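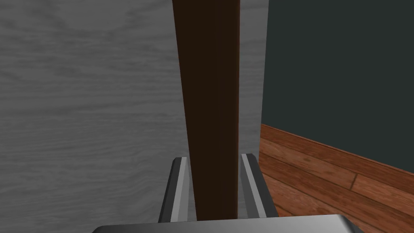

A tall, dark brown wooden post.

Search this site Go

April | By Tracey Dobson

I got to the Kilik community garden a little after 8 in the morning and Mr. Mishra was already on his knees in the beans. He's been growing pole beans for 7 years and he talks about them the way my uncle talks about baseball (constantly, and with his hands).

"People plant too early," he told me before I'd even found my pen. "They get one warm afternoon and they go crazy. Wait! The dirt should feel good on your bare wrist."

So I stuck my wrist in the dirt. It felt cold to me, and he laughed and said to come back in two weeks.

I asked how many beans he puts in and he said up to 400, which seemed like a whole lot of beans for one guy and his sister. "She pickles," he said. "You should see her basement."

He puts four seeds at the foot of each post and pulls the weakest one once they're up. I told him I can never bring myself to do that and he shrugged. "Then you get four skinny plants. It's your garden."

We got onto slugs, naturally, and he had opinions about beer traps that I can't print. He picks them off by flashlight. His sister won't go out with him.

I went home with a jar of dilly beans and ate half of it in the car.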